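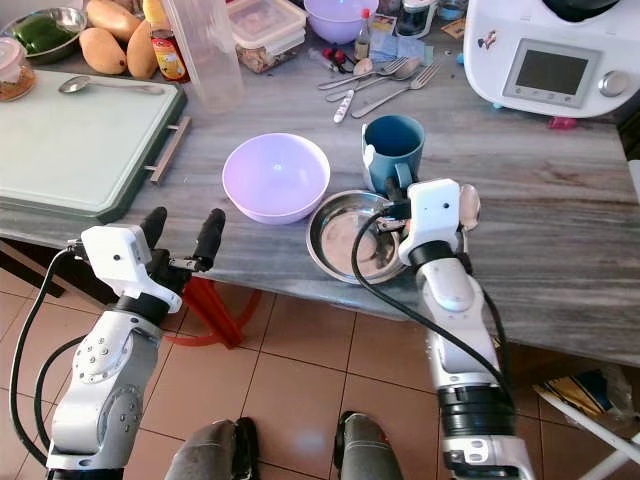 Wilten, September

I have never trusted the clear bench. You know the advice: everything off the counter, one bowl of lemons, a tea towel folded in thirds, and suddenly you're a calmer person who makes soup. Shiela Yap lent me her copy of Minus, which is the book everyone in my street seems to be passing along at the moment, and I read the kitchen chapter twice looking for the part where somebody cooks.

The author reckons 30 things is the limit for a whole kitchen. Thirty! I'd get through that before I opened a drawer. Her rule is that whatever you haven't touched by the end of the day goes in a box, and the box goes in the garage. I don't have a garage. I also don't see why the mangoes should be punished because I felt like toast.

Still, I said I'd give it a go, so I stood at the bench at 4 pm and argued with it item by item. The lavender bowls stay. They're plastic, they weigh nothing, and they've outlived two sets of proper ones. The green cutting board stays because it's big enough to chop on without half the onion ending up on the floor, and I like the metal handle on the side. The blue mug is non-negotiable. The honey could live in the cupboard, I suppose, but it would be back out by breakfast, and I'm not sure what anyone has gained from that.

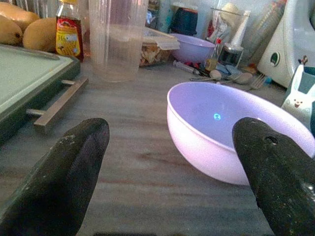 Mangoes, honey and the lavender bowls, all still on the bench.

Where I'll give the book some credit is the steel bowl. It had been sitting there with a brown film in the bottom and I'd stopped seeing it. It's gone in the sink, and the spoons can go in after it. That's washing up, though, and I knew about washing up before I read 200 pages on the colour of emptiness.

Anselmo Fontes, who grew up near Guimarães, tells me his grandmother kept everything she used on one table until she was 82 and could find any of it in the dark. I put more faith in that than in the before and after photos.

The box currently holds one garlic press and a melon baller. I'll report back in a month, if I can remember which cupboard I put it in. Shiela, you can have your book back whenever you like. There's a bit of honey on the cover, sorry.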